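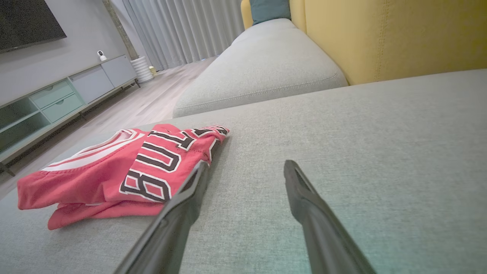

Okay so I've started doing my laundry folding on the couch and I have opinions now. For years I folded on the bed, and every single time I'd get halfway, get tired, shove it all to one side and sleep next to a pile of socks. The couch is lower, it's firmer, and I can have a show on. The first thing up today is the Bulls jersey, all bunched up on the seat, and red on light gray is at least easy to find (my gray sweatpants, on the other hand, vanish completely on this thing).

Jerseys are the worst to fold, by the way. I will die on this hill. T-shirts have sleeves, so you've got something to grab. A jersey is basically two big holes and some slippery mesh. You fold one side in and the other side slides out to say hi!

What works for me – lay it face down, smooth it from the neck to the hem with your whole forearm, then bring the sides in so they meet in the middle. Bottom up to the armholes, then over once more. So 3 folds if you count the sides as one, and I do.

Lettering goes on the outside. I used to fold it inward to protect it and it just stuck to itself in the drawer over the summer. Peeling that apart made a sound I still think about.

Also please read the label before you wash anything with printing on it. I ruined a Naylor softball shirt in high school by running it through the dryer on the hottest setting. The N came off on a Tuesday and by September I was playing for "aylor."
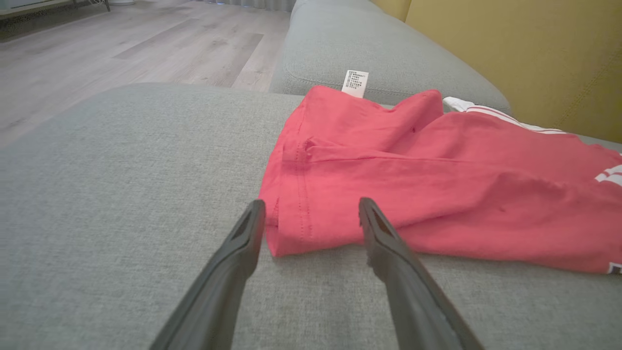
Phyllis Bramwell replied that I should skip folding altogether and roll them, because rolled jerseys don't get that hard crease across the chest, and she's kept 5 of them in one shoebox that way for years. Phyllis! A shoebox??

Tried it just now. Okay, it's pretty good. You fold it in half the long way, tuck the armholes in flat, and roll from the hem up so the collar ends up on the outside. It does want to unroll if you look away, so I put a hair tie around it.

Not sure I'm switching for everything. My drawer is shallow and a rolled sweatshirt is a log. But for jerseys and tank tops I'm sold, and that clears up nearly half of the drawer for the stuff I wear to work.

Next up is the fitted sheet, and I already know how that ends. It's going in the closet as a ball. Good night, everybody – if you have a sheet method, leave it under this one and I'll read them with my coffee.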